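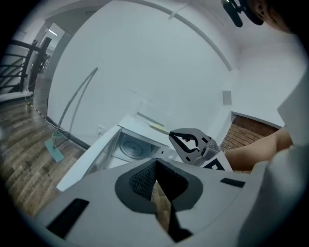 Bait car

A bait car is a vehicle that police leave parked on purpose in the hope that a thief will take it. You'll also hear it called a decoy car or a trap car, and my uncle, who never liked the idea, called it the cheese. I've written this entry mostly with Misen and the towns next to it in mind, because that's what I know, but the basics are much the same wherever the things are used.

How it works

The car itself is nothing special, and it shouldn't be. Departments pick models that already get stolen a lot in the area, and they leave them where cars already go missing: apartment lots, train station parking, the far end of a mall. Inside there's a tracker, a hidden camera or two, a microphone in some cases, and a remote cutoff for the engine. When somebody opens a door or starts the car, a silent alert goes to dispatch.

What comes next is pretty quick on a good night. Dispatch follows the car on a map and sends patrol units to get close without lights. Once officers are behind it and the road is clear enough, somebody sends the shutdown command and the engine loses power. Most systems lock the doors too, although that part has its critics (more on that below). The whole idea is to avoid a chase, and I think even people who hate bait cars would give them that much.

In Misen and Dirkness

Misen started with one bait car, an old tan sedan that half the city could pick out within a month. I'm not kidding - people waved at it! The department swapped it for a small group of cars that get rotated and repainted, and they've been a lot less chatty about them ever since. The tracking and shutdown equipment comes from Wernex, which also sells to delivery fleets.

Dirkness doesn't own any. It borrows from Misen under an agreement between the two departments, usually for 3 weeks at a stretch, and pays a daily fee plus any damage. The Wiriya neighborhood, which sits right on the line between them, has had bait cars from both directions, and residents there will tell you (at length, if you let them) which street they think has one now.

The cost comes up every budget season. The yearly service plan is 400 dollars a car, and then there's the car, the insurance, the paint and the overtime. Impounded vehicles that were never claimed get used where possible, so the car is often the cheapest part of the deal.

Is it entrapment?

I get asked this more than anything else. In most American courts the answer has generally been no. Entrapment, put simply, means the government talked or pressured a person into a crime they weren't otherwise ready to commit. Leaving a car at a curb usually doesn't count as pressure, since anyone can walk past it.

It gets murkier when the setup is very tempting. A locked car on a side street is one thing. A car with the door hanging open, the keys in it and the engine running is another, and defense lawyers do bring it up. The rules differ by state, so please don't take legal advice from me.

Complaints and arguments

The door locks are the big one. Holding a person inside a car by remote control bothers a lot of folks, and there's a real safety question if there's a fire or a crash. Misen's written policy says the doors can be locked only once officers can see the car, and must be released if there's any sign of danger.

Then there's the question of where the cars go. Put them mostly in poorer neighborhoods and you'll mostly arrest people from poorer neighborhoods. People in Wiriya have made this point at public meetings, once on a Sunday afternoon with 300 people packed into a room meant for far fewer, and after that the city agreed to post a yearly list of placements by district.

Whether bait cars cut theft at all is hard to pin down. Thefts go up and down for plenty of reasons, including what kinds of locks new cars come with.

Warning signs

Some cities put up signs saying bait cars are in use. Misen has 20 of them, most near the stations. A few are in lots where no bait car has ever been parked, as far as I can find out.

See also

Car alarm
Engine immobilizer
Sting operation
Vehicle tracking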